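We use cookies to keep you signed in and to remember your settings. Accept all / Manage

Manju Upadhyay
Monday, November 20, 2023

Okay, denim thread. I have been threatening to do this for weeks and the laundry chair has finally reached a height where I can't see the lamp behind it.

Background for new people: I own too much denim and not enough drawer. It's one drawer. Everything blue has to live in it, including the shorts that have no business being out in November but that I refuse to put in the attic.

(The attic is where clothes go to be forgotten. I found a skirt up there in January that I'd already replaced. Twice!)

So the project is: everything out, everything flat, everything folded the same way, and then we see what fits.

First thing I learned is that you need a table. I used to fold on the bed and the bed is a liar. It's soft, the denim sinks in, you think you've made a nice square packet and then you pick it up and it slumps like a pancake.

A table pushes back. You can run your palm down a leg and feel where the wrinkle is going. Clear the front part, shove everything else to the back by the wall, go.

Second thing – belts. I leave mine in. I know, I know. My sister takes hers out every single night and hangs them on a hook like a person in a catalog, and she is right, and I am never going to do it.

If I take the belt out I will be standing in the hallway at 7 in the morning holding up my pants with one hand and looking for it. The belt lives with the pants. That's the marriage.

But a belt does change how the waistband lies. It's stiff, it wants to curl, and it drags the fabric into a bunch if you let it. So before any folding at all: waist toward you, legs pointing away, and get that top part sorted out.
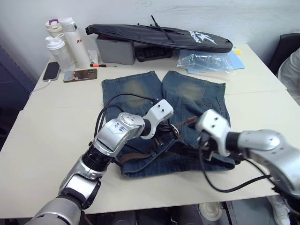
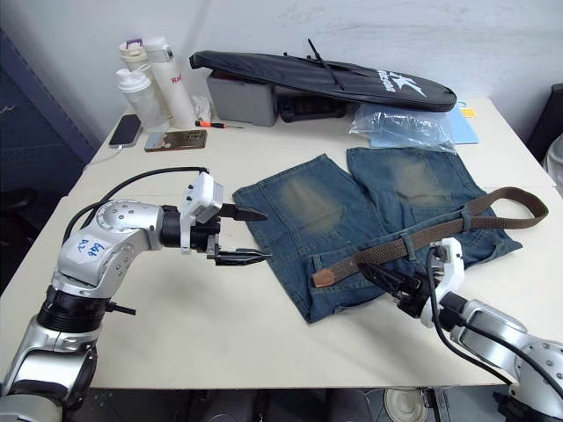
With the legs facing away from you the waistband is right there under your hands, and that's the only part that ever gives me trouble. Legs behave. Legs are easy.

What I do: hold the waist at both sides and pull gently outward until the belt isn't fighting you. Then smooth from the waist down to the hems. One long stroke per leg, not a lot of little pats. (I was a patter for years.)

Leather belt: leave it buckled on the loosest hole that still lets the waistband lie flat. Too tight and you get pleats that set in the drawer, and then you walk around all day with a weird pucker over your hip.

Woven belt: different animal! They have give, so they're nicer about lying down, but the loose end goes wherever it likes. I tuck it under the waistband before the first fold. If you forget, it ends up hanging out of the drawer like a tongue.

Jeans, my way: one leg over the other, seat in line, smooth again. Tuck in that pointy bit at the crotch so you have a straight edge. Hem up to just below the belt. Then fold that in thirds and stand it on end.

Standing them up is the part I resisted the longest, and I was wrong. When they're stacked you only ever wear the top 2 pairs. When they're standing you see all of them and you have to admit which ones you've been avoiding.

Shorts: same thing but lazier. Leg over leg, then in half once. That's it. If you try to do thirds on shorts with a belt in them you get a brick that springs open as soon as you turn your back.

Someone already replied asking about drawer dividers so I'll do that now. I've tried two. The Tremier ones are the springy kind that push out against the sides, and they were fine until the drawer got heavy, and then they walked. I'd open it and the divider would be on a diagonal.

The Daltum ones are just open boxes, no springs. Less clever, much better. I have 4 of them and they fit the drawer with a gap at the side where I keep rolled-up tights. Denim goes in with the fold facing up so I can grab the edge.

I didn't pay full price for either, they came out of the bin at the front of Farkas, which is my favorite store and also the reason I have too much denim.

Also someone asked if I iron jeans. I do not iron jeans. I shake them out by the waistband, hard, like I'm mad at them, and then hang them over the door till they're dry. By the time they get to the table they're mostly there.

If you want a crease down the front I respect that but you'll need a different thread and possibly a different decade.

Worn-out pairs – I ended up with 3 I don't wear. One has gone soft and see-through on the inner thigh and it's going to be patches for the others. One I'm giving to my cousin, who has been eyeing them since summer. One is sentimental and I'm not discussing it.

The shorts stayed! There was a moment where I held them over the attic box and then didn't. They're folded at the very back behind the black jeans, belt in, end tucked.

Whole job took over 80 minutes, which sounds awful, but that includes a long phone call and the part where I tried on everything that might not fit. Just the folding is quick once you get the rhythm going.

For anybody doing this with thick new denim, the stiff kind: don't force it in thirds the first few washes. Fold it in half and let it be bulky. I have one Gellov pair that I bullied into a tight packet and it had a line across both knees for a month.

Next up is sweaters, and I already know it's going to be worse, because half of them are in a bag and I don't remember why. Might be moths, might be that I ran out of hangers. Will report back.

Reply with your belt position please. In or out. My sister is reading this and I need numbers on my side.

Last updated: Monday evening

Back to top | Contact | © Manju Upadhyay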